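Getting Cloudy Glasses Clear Again

4 min read

I have a soft spot for drinking glasses. Cheap ones, thrifted ones, the odd survivor from a wedding set — I love them all, and I love them most when they sparkle! So if yours have gone dull and gray and you're thinking of tossing them, please hold off for an evening.

First find out what kind of cloudy you have. Put a drop of white vinegar on the outside of a glass, leave it for a few minutes and rub it with your thumb. If the spot clears, you've got hard water film, and that comes off beautifully. If nothing changes, the surface is probably etched, and etching is there for good (I keep those for rooting cuttings on the windowsill, and basil loves them).

For film, fill a dishpan with equal parts warm water and white vinegar and lay the glasses in on their sides. Fifteen minutes does it for most. Really stubborn ones get a paste of baking soda and water, rubbed on with a soft cloth, never a scouring pad. Rinse in warm water, then once more, and go straight to drying before the minerals settle back down.
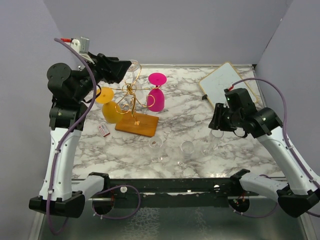
Should glasses be stored rim up or rim down? Rim up, if your cupboard has a door on it. The rim is the thinnest part of most glasses and it chips when it gets knocked against a shelf, plus a glass turned over on a shelf traps stale air and smells like the cupboard. Open shelves are another matter, and there I go rim down on a clean liner to keep the dust out.

Drying is where the shine comes from! Use a linen or flat-weave cotton towel that has been washed without fabric softener, which leaves a greasy smear. Hold the glass by the bowl, not the stem, and don't twist the base one way and the top the other. That's how I lost two of my grandmother's sherry glasses in January, and I'm still cross about it.

If you run them through the dishwasher, top it up with rinse aid, use less detergent than you think you need, and space the glasses so they can't touch. Crack the door open when the cycle ends and let the steam out.

Comments

Marietjie Le Roux
The vinegar drop test saved a whole box of tumblers I had packed up for the thrift store. Thank you!!

Kai Sauerland
Does this work on crystal? Mine has a gold rim and I'm nervous.

Nokuthula Sithole
Kai, I'd keep vinegar and baking soda well away from the gold. Mild dish soap by hand is all mine ever get.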